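Bosness Kitchen Swap Opens for the Fall, and the Tables Are Filling Up

The Bosness kitchen swap is back, and it has grown! After a quiet first year in the back half of the Sulero library, the monthly get-together for people who want their kitchens in better order has moved into members' own homes, with 23 households signed up across Bosness and Drorkgate.

The idea is simple enough. One household hosts, the others turn up with whatever they no longer use, and the afternoon goes to clearing the table, sorting the drawers and finding a spot for everything that stays. Extra ladles, lids and mugs go home with somebody who wants them. What's left over is boxed for the Issahaku thrift store on Mill Street, which has agreed to take kitchen goods on Tuesday mornings through the season.

September's theme is the dining table, and it's a great one to start with. So many of us eat, chop, do homework and open the mail in the same spot, and the spoons and chopsticks tend to pile up right along with the envelopes. Hosts are being asked to pick one upright holder for the things they reach for at every meal and to give it a regular home, on the table or next to the stove. A cheerful cloth helps too. Stars and plaid are very welcome.
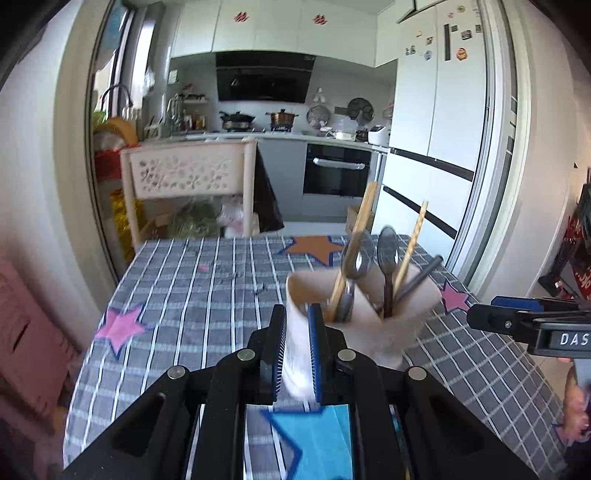 Keeping chopsticks and spoons together in one holder was the tip that stuck, according to a Drorkgate member, who said the top drawer at her place finally closes and that her kids now set the table without asking where anything is. She would like to see a whole session on lids next, and she is far from the only one.

Lids are in fact on the list for October, along with spice jars. November will be given over to shelving carts, those handy rolling ones that start out holding onions and greens and end up holding everything else. If you have a cart you're proud of, or one you're a little scared of, the organizers want to hear from you.

Sessions run for 2 hours, starting at 2 in the afternoon, and each is limited to 6 visitors so there's room to move around the kitchen. It's free, and you don't have to bring anything to take part. The sign-up sheet is at the front desk of the Sulero library, and host spots for October are still open. Bring a tote bag, as it's very hard to leave without a new favorite spoon!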